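Two nights in Urnar, and why I wish I'd booked more

By Anwara Samarakoon

I'd been meaning to get to Urnar for years. My friend Lakshmi went on her honeymoon and came back talking about nothing but the fish curry (sorry, Dev), and ever since then it had sat on my list underneath the bigger, shinier places. Then a cheap October fare popped up, I had a few days' leave to use, and off I went with one small bag and completely the wrong shoes.

The ferry takes a bit over an hour from the mainland and I'd say sit on the left going out, on the open deck if you can bear the wind. You come round the headland and there's the whole town stacked up the hill, pink and cream and peeling, with washing strung between the balconies. I took far too many photos and dropped a samosa in the sea.

I stayed at the Weerasinghe, a guesthouse five minutes uphill from the harbour. Five steep minutes, mind you! It has nine rooms, a roof terrace and a very old lift that I used once. Ask for a room at the back, as the scooters start up early on the harbour side. Breakfast is coconut pancakes, a fried egg and as much tea as you can drink, and Menaka Talukder, who runs the place, will draw you a map on a napkin if you look even slightly lost. Mine got me through the whole trip.

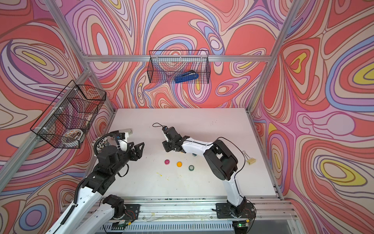
My first morning went on the lighthouse steps. There are 316 of them, painted on the risers every so often so you know how much suffering is left, and I stopped for a "view" more times than I'd like to admit. Go before eight if you can. By ten the sun is full on the path and there isn't a scrap of shade until the little drinks hut at the top, where a lime soda tasted like the best thing I'd ever bought.

The beach everyone goes to is Jetora, and it's lovely, all soft sand and shallow water, but it does fill up once the day boats arrive. I much preferred the cove beyond it. You follow the goat track past the last café, scramble down some rocks (wrong shoes again) and there you are with a handful of local families and a man selling grilled corn. Take water and a hat, and check when the last bus goes back. I didn't, and it was a long walk home in the dusk.

Evenings are all about eating. The market sets up behind the church on a Wednesday, which by pure luck was my last night, and I went round it twice. Get the prawn fritters from the stall with the green awning and then queue for the rice dumplings. If you'd rather sit down, Sandamali Seneviratne cooks for a small room on the harbour front and does a crab dish you'll need a bib for. Book ahead, and bring cash.

I caught the early boat back with sand in everything and a jar of lime pickle wrapped in my pyjamas. Lakshmi has already asked if I'll go again with her in spring, and I've been looking at fares all week.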